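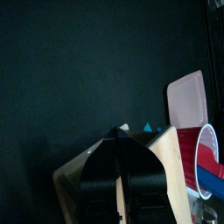 Small stuff breeds. You put one eraser on the table on Sunday night and by the middle of the week it has a bowl, a cup, a tray and a box with a slot in the top, all of them holding something and none of them holding what you want. I have been sorting my own tabletop for years and have arrived at a few rules, most of which I break.

Start with the containers. Pull them into a row at the back of the table and leave the front clear for the mess. A shallow tray in the middle is your landing strip - everything loose goes on it first, including the thing you are sure belongs in the kitchen. 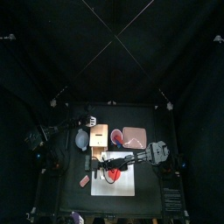 Consuelo Ocampo wrote in to say that a row is fine until you own a cat, and that she has gone over to lidded jars for anything smaller than a walnut. Fair enough. Jars it is, Consuelo, though you will be unscrewing lids until June.

For the catless, low and open wins. Little colored pieces go in a cup, where you can see them without tipping it out. Erasers get a home of their own or they pick up grit and smear

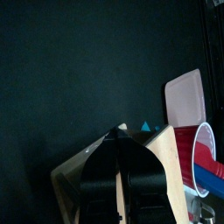 everything you try to rub out afterward. Boxes with a slot are for things you don't need back soon. I lost a spare key that way and paid Masness 90 dollars for a new one. 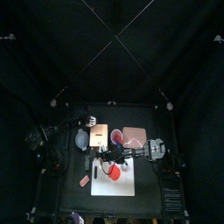
Photos: Mirko Marino

Last, a dark tabletop. Pale crumbs show up on it at once, which is either a feature or a personal attack. Dark green and navy bits vanish completely, so put those away first, then wipe from the back edge toward you with a barely damp cloth. Do the bowl last. There is always a paper clip in the bowl.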